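机の上のちいさなもの展 フォトギャラリー

12月の写真をまとめました。今回の主役は、明るい色の木の机と、その上にのる毎日の小物です。豪華なものはひとつも出てきません。でも、見れば見るほど好きになるんです、こういう机まわりって!

もともとは机の記録を残しておこうという、ごく事務的な話でした。Narkmontの二階に机を入れるとき、候補はStallerの白い天板のものと、Kollhamの木目のものに絞られていて、最後まで意見が割れました。白は部屋が広く見える、木目は小物がきれいに見える。どちらの言い分もわかります。結局、両方の天板見本を窓ぎわに並べて、スプーンだのふた付きの容器だの、ふだん使うものを片っぱしからのせてみたところ、木目のほうに票が集まりました。わたしも木目に入れたひとりなので、ちょっと得意になっています。

それ以来、机の写真を撮るのがすっかり習慣になってしまいました。一枚撮ると、もう一枚撮りたくなる。少し角度を変えると木目の流れがまるで違って見えるので、きりがないんですよね(データの整理はまったく追いついていません)。手元のフォルダには4000枚を超える写真がたまっていて、そこから今回のページに載せるものを選ぶだけで、お茶を何杯もおかわりしました。最初に残した候補は18枚。泣く泣く減らして、机の表情がよく出ているものを選んでいます。

選んでくれたのはMingxuan Xuさんです。木工の経験が長く、木目の話になると止まりません。線のつまったところ、ゆるやかに曲がるところ、急に色が濃くなるところ。わたしが「きれいですね」としか言えない場所を、ひとつずつ指で追いながら楽しそうに話してくれます。おかげでこちらの目もずいぶん鍛えられました。いまでは喫茶店に入っても、メニューより先にテーブルを見てしまいます。

それでは、どうぞゆっくりご覧ください。
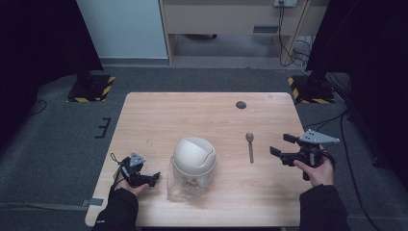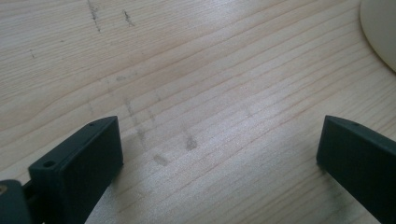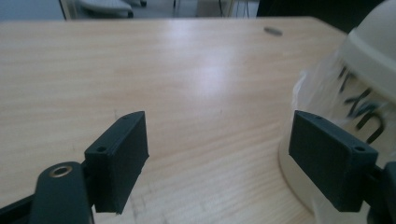 明るい色の木目の机。1枚目は、白いドーム形のふたがついた透明の容器と、小さな金属のスプーンと一緒に。

ここからは、もう少しだけ見どころを書かせてください。

1枚目・ふたとスプーン
なんといってもこのふたの形! まるくて白くて、上に開け閉めできそうな口がついていて、まるで小さなゴミ箱のようです。下の部分は透けているので、のせた机の色までうっすら見えます。となりのスプーンのくすんだ銀色も、明るい机によく合っています。ぴかぴかに磨いたスプーンもいいけれど、わたしはこういう落ちついた色のほうが好みです。

2枚目・木目の曲がり
斜めに走る細い線を目で追っていくと、真ん中あたりでゆるく弧を描いています。Mingxuan Xuさんのいちばんのお気に入りはこの一枚で、線が濃くなるところの茶色がたまらないのだそうです。わたしは光のあたったあたりが銀色に近く見えるのが好きで、同じ机なのに左上のほうはほんのり桃色がかっている、その違いを見比べるのも楽しいです。スマートフォンの方は、ぜひ拡大して見てくださいね。

3枚目・光の広がり
白っぽく広がる反射がきれいに入りました。蜂蜜のような色合いの天板に、横へ伸びる細い木目。手前のほうには細いすり傷の線もあります。傷のある机が苦手な方もいらっしゃると思いますが、わたしは気になりません。むしろ、こういう線を見つけるとつい近づいて眺めてしまいます。

机を撮ってみたい方へ
「うちでもやってみたい」という声を前回のギャラリーのあとにいただいたので、わたしなりのやり方も書いておきます。

天板はまず乾いた布でさっと拭きます。細かなほこりは肉眼だと気になりませんが、写真にするとびっくりするほど目立ちます。のせるものは、2つくらいから始めるのがおすすめです。背の高いものと低いもの、まるいものと細長いもの、という組み合わせにすると並べるだけでさまになります。スプーンは向きを変えるだけでも印象が変わるので、縦、横、斜めとひととおり試してみてください。

光は強すぎると木目が飛んでしまいます。でも、少し飛んだくらいが気持ちよく見えることもあるので、失敗だと思った写真もすぐには消さないでおきましょう。翌日見返したら「あれ、これがいちばんいいかも」となることが、わたしにはしょっちゅうあります。

木目だけを大きく撮るのも本当におもしろいですよ。何ものせず、近づいて、線の流れる方向を決めて一枚。そこから向きを変えてもう一枚。お気に入りの曲がり方が見つかると、その日は一日うれしい気分で過ごせます。

次のギャラリーについて
次は容器のふたばかりを集めたページを準備しています。まるいふた、平たいふた、ねじって開けるふた、ぱかっと開くふた。候補はもう4つ決まっていて、Hanの棚にある古い茶筒もそのひとつです。開けるときの音がとてもよいので、写真で伝わらないのがくやしいところ。

ご自宅や仕事場の机の写真も引き続き募集しています。天板の色や、のせているものの話をひとこと添えて送っていただけるとうれしいです。傷の自慢も大歓迎です!

更新日:21/12/2023

前のギャラリー:窓ぎわの椅子
次のギャラリー:ふた、いろいろ(準備中)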